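The Debate Night Scorecard Is Back, and It Still Doesn't Tell You Who Won

Gatmont's local station spent most of its October evening coverage on a thing it calls the Momentum Meter. If you missed it, the meter is a line that crawls across the bottom of the screen while the two candidates for county executive talk. It goes up when viewers like what they're hearing and down when they don't. By 9 p.m. the anchors had stopped discussing what either candidate said about the bus contract and were discussing the line.

I have complained about this before and I'm going to do it again.

The line comes from a panel. The station's own web page says the panel had 273 people on it, which sounds like plenty until you read the next paragraph, where it says they signed up through the station's app. So the meter shows us how people who already watch the station, and who like it enough to put it on their phones, felt about sentences as they were being spoken. It does not show how the county felt. It doesn't even show how the panel felt by the next morning, when they'd had a chance to think about it.

None of this was said on the air. What was said on the air, by the desk, over and over, was that Lehtinen "had a big moment" on property taxes. The line did jump there. It also jumped when the moderator made a joke about parking, and I have yet to see a headline about the moderator's big moment.

Then there's the post-debate panel, four chairs and a glass table. Two of the guests had done paid work for one of the campaigns in the past. One of them mentioned it. The other let the host introduce him as a "longtime observer," and he certainly has observed a lot of invoices. I don't think a person's opinion is worthless because he once cashed a check. I do think viewers should hear about the check before the opinion, and the host, who has covered the county for 20 years, knows perfectly well where it came from.

Kinton fared worse in the coverage, mostly because he gave long answers. His answer on the Lerker landfill ran past the bell, and the clip that went around online is the bell and the moderator cutting in. You would not learn from that clip that he had just given the only dollar figure anybody offered on the landfill all night. Is the figure right? I have no idea. I'd have liked the station to check it. Checking it would have taken one reporter and a copy of the county budget, and there was an hour of air time to fill.

The station's defense, when it bothers to give one, is that the meter gets people to watch. Maybe so. I asked for numbers and was told they don't share them. I asked who picked the panel and how the responses were weighted, and was sent a link to the same web page. I asked whether the meter would be used again for the second debate and got a one-word reply, "Yes," which I'll grant was the clearest statement to come out of the whole evening. 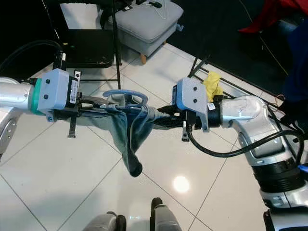
Socorro Puma wrote in after our last item to say that we were being too hard on the meter. Her point was that print does the same thing with less honesty, by picking one quote from each side and calling the result a summary, and that at least with a line on the screen she can see it move and decide to ignore it. She also asked why this newsletter hadn't published its own fact check of the landfill figure, if it was so easy.

Fair enough on the second part. We've requested the hauling records and will run what we get. On the first part I'm not persuaded. A bad summary comes after the debate, and you can hold it up against what you heard. The meter is there while the candidate is still in the middle of a sentence, telling you how other people are taking it. I tried watching the first 20 minutes with the bottom of the screen covered by a strip of cardboard, then went back and watched them again without it. I came away with a different opinion of both candidates, and I'm supposed to be used to this stuff.

The second debate will be on the same station. The radio simulcast has no meter.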